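The Second Operator

Notice to Readers of the Birka Annual

The following account was submitted to the editors by the operator formerly assigned to Station 5 of the Okton demonstration room. It is printed in the form in which it was received.

I was engaged by Okton in October to show a machine how to put things away. The letter of appointment described the duty as "transfer of manual competence" and set the term at 182 shifts. My predecessor had left no notes, only a chair adjusted for a much taller person, and I was asked to keep the station record in complete sentences. I have kept the habit.

The work was conducted as follows. One operator held the controller and moved the arm. A second operator sat at the laptop and entered each attempt as accepted or refused. The articles to be sorted were small: packets of snacks for the most part, to be placed in the compartments of a cardboard box. The machine was to learn from our hands, and the instructions were firm that our hands should be ordinary.
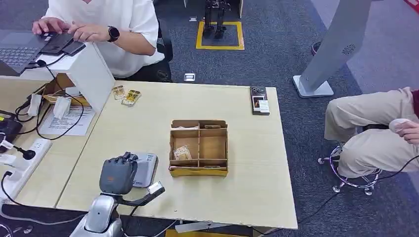
This page was last changed in October.

My difficulty arose at the 114th attempt. The instructions, which had been drawn up by the Khumalo office, stated that the operator should neither hurry nor hesitate. I had not hurried. I had, however, hesitated, and the second operator marked the attempt as refused. I asked for the ground of the refusal. The second operator replied that I had stopped above the box for the space of a breath, and that the machine would suppose the breath to be part of the task.

I submitted a written objection that evening. In it I observed that a person putting a thing away does commonly stop, and that my own mother had stood before an open cupboard every evening of my childhood with a cup in her hand. The reply from Khumalo was courteous. It thanked me for the information concerning the cupboard and confirmed that the refusal would stand.

For some weeks afterward I worked without pause and was accepted. The arm went out, the fingers closed, the packet was carried across and released. I was told that my figures were the best at the station. I took no satisfaction in them, and I noticed that at home I had begun to set down my keys and my bread in the same manner, without looking at either.

The Stullatex trial was announced shortly after. Under its terms the operator would first guide the hand through a new article, and would then lay the controller down and allow the machine to proceed alone. The article chosen was a card. It was to be picked up, held upright and passed to a person standing opposite. I guided the hand through the motion over six mornings, and all of that work was accepted.

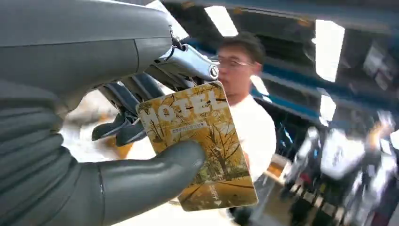 At ten in the morning I laid the controller down, as directed. The machine took up the card without assistance. It raised the card to the proper height, and there it stopped, for the space of a breath, before passing it across.

The second operator looked at me. I stated, for the record, that my hands were in my lap. It was agreed that no pause of that kind existed in the Stullatex attempts, and that the refused attempts had been set aside and could not have been used. The second operator searched for them all the same and found them where they should have been – complete, unopened and correctly labeled.

We were then required to enter a result. The form allowed for two words only. The second operator sat for a long while with both hands on the keys, and at last wrote "accepted," and turned the laptop so that I could see it.

My term ended before winter. I am informed that the arm remains in service at Station 5 and that the pause has been reported to Khumalo on several occasions. I have not been asked for an explanation, and I have none to submit. I have since lowered the chair.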